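3 Setup and upkeep of the simulated tabletop cell
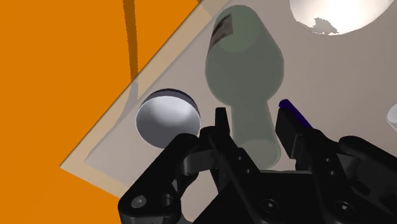
Figure 1. View from the wrist camera of the simulated cell. The neck of the bottle lies between the open fingers, with the white bowl to its left.

3.1 Cell layout

All of the grasping runs in this paper were done in a single simulated cell, which we call Trostdale after the real bench it is modeled on. The cell holds one arm, one two-finger gripper, one table and a small set of household objects. We kept it simple so that a change in the results could be traced to a change in the cell.

The table top is a flat grey surface with a tan border, and the floor is a plain orange. Both colors were picked early and left alone. The floor was grey in our first version, and the segmentation step often merged it with the table near the edge. With the orange floor the table edge is easy to find, and the tan border gives a second line to check against (Figure 1). The border carries no collision shape of its own. An object placed too far out will slide over it and fall, and the run is then ended and logged as a drop.

The wrist camera is fixed to the last link of the arm and looks down past the fingers. Its position was copied from the mount drawing for the bench. Because it moves with the arm, the table is often seen at a slant, and objects at the rim of the view may be only partly visible. We did not correct for either of these. The policy receives the picture as rendered.

3.2 Gripper model

The gripper is modeled as a palm block and two finger linkages. The visual mesh keeps the screw holes and recesses of the drawing, since the camera sees them in every run and we wanted the near field to look right. The collision mesh is much coarser. It fills in all of the holes and replaces each linkage with a few boxes. Using the full mesh for contact slowed the simulator badly and made no difference to the grasps we compared.

The two fingertips need more care. Contact with an object is computed at the tips only, and the rest of the finger is treated as a hard body that should not touch anything. The purple pad seen at the top of the right finger in Figure 1 is a separate part in the model, with its own friction setting. When we change that setting we reload the whole gripper. Changing it in a running session left the old value in place for one side, a fault that took Wim Jansen most of February to find. Runs made before the fix were thrown out and are not part of any table in this paper.

Both fingers are driven by a single command. Each finger follows it through its own joint controller, and the two controllers have to be tuned together. If one is stiffer than the other, the grasp closes off center and pushes the object sideways before the second tip arrives. With a heavy object this is hard to notice. With a bottle on its side it shows up at once – the neck is round, and the bottle rolls.

3.3 Objects and reset

The object set contains a glass bottle, a bowl and other tableware. The bottle is rendered semi-transparent, and the grey of the table shows through it. For contact it is a solid body with a single mass and a center of mass set by hand, placed well down in the wide part. An earlier model had the center of mass at the middle of its bounding box. Lifted by the neck, that bottle stayed nearly level, which a real bottle would not do.

The bowl is an open shell built from convex pieces. It was the source of most of our early contact errors. Small gaps between the pieces let a fingertip pass part of the way into the wall, after which the solver threw the bowl off the table. We closed the gaps by letting neighboring pieces overlap slightly, and we now check each new object for the same problem before it is added to the set.

At the start of a run the objects are placed at random poses within the usable part of the table. The reset then goes through these steps in order:

1. The arm is moved to its home pose with the gripper open.
2. Objects are placed slightly above the table, one after another, and any placement that overlaps an earlier one is drawn again.
3. The simulator runs with the arm held still until all objects have come to rest.
4. The final poses are written to the log, together with the seed.
5. The camera picture is rendered once and discarded, and the run begins with the next one.

The last step was added after Bernd Wunderlich noticed that the first picture of a run sometimes still showed shading from the run before it. We did not find the cause in the renderer. Throwing the first picture away removed the effect.

Step 3 can fail to end when a round object keeps rocking. We stop waiting after a fixed number of simulator steps and draw the whole layout again. Of the 631 layouts drawn for the main experiment, 19 were replaced for this reason. All of them had the bottle on its side.

3.4 Approach and closing

For a bottle lying down, the target is the neck. The body is wider and leaves less room for the fingers, and small errors in the estimated pose matter more there. The arm comes in with the fingers open and one on each side of the neck, as in Figure 1, where the jaws have not yet closed. Other objects may be close by. The fingers are opened only as far as the grasp needs when an object such as the bowl stands next to the neck, because a fully open finger could strike its rim.

Closing is done at a constant speed up to the first contact. The speed is then cut, and the controllers hold a force limit once both tips report contact. If only one tip reports contact within the time allowed, the gripper opens again and the arm makes one more attempt with the target moved toward the side that touched. There is no third attempt.

We lift straight up, hold, and compare the pose of the object with that of the palm. A grasp counts as good when the object has left the table and has not turned in the fingers by more than the set limit. Touching a second object is logged but does not by itself make the run a failure. We report both numbers in Section 4, as a reader who plans to use the method on a crowded table will care more about the second.

3.5 Checks and changes

A simulated cell does not wear out, but it does drift. Settings are changed for one test and not changed back, meshes are re-exported, and the simulator itself is updated. We therefore treat the cell much like a physical one and run a short check before every batch.

The check has 2 parts. In the first, the gripper is opened and closed with nothing between the fingers, and the paths of the two tips are compared with a stored record. A difference here nearly always means that a controller gain or a joint limit has been touched. In the second, the arm grasps the bottle from a fixed starting pose, with a fixed seed, and the pose after lifting is compared with the stored one. We also compare the rendered picture before closing against a saved copy. This last comparison caught a change in the lighting that had no effect on contact and that the other checks would have missed.

When a check fails, the batch is not started. The person on duty goes back through the settings file, reverts the latest change, and repeats the check. If the change was intended, new reference records are made and the old ones are kept beside them under the version number of the cell. The version used for all results below was frozen on 5/25/25.

Two known faults remain in that version. The shadow of the arm is too soft near the table, which makes the height of the fingertips harder to judge from the picture alone. The glass of the bottle also bends no light, so objects behind it appear in their true place. We tried a renderer that handles this properly, but it was too slow for the number of pictures we needed. Both faults affect the compared methods in the same way, and we left them in place until the experiments were finished.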